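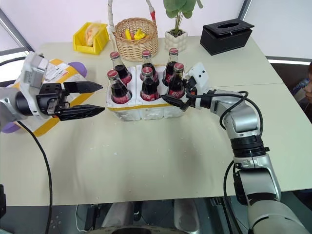

Seis refrescos y dos brazos, en la trastienda de Roltcombe.

La abuela decía que una máquina nunca sabría colocar botellas, porque para eso hace falta haber roto alguna de niña, y yo, que había roto unas cuantas, le daba la razón mientras le servía el café y ella miraba a Pap por encima de las gafas — así llamábamos al robot, que llevaba 2 semanas con nosotros.
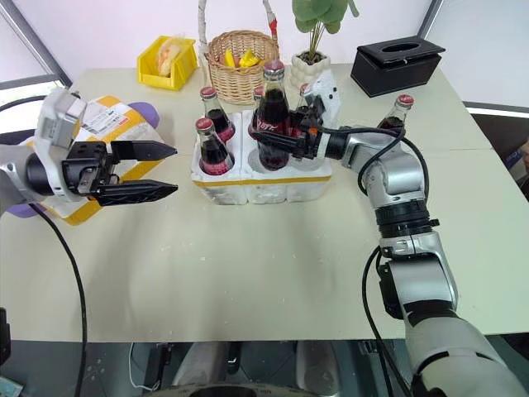

—Despacito, hijo —le murmuró, como me murmuraba a mí cuando yo apenas llegaba al mostrador.

En septiembre seguía tardando más que ella, y la abuela, encantada, le guardaba siempre la última botella.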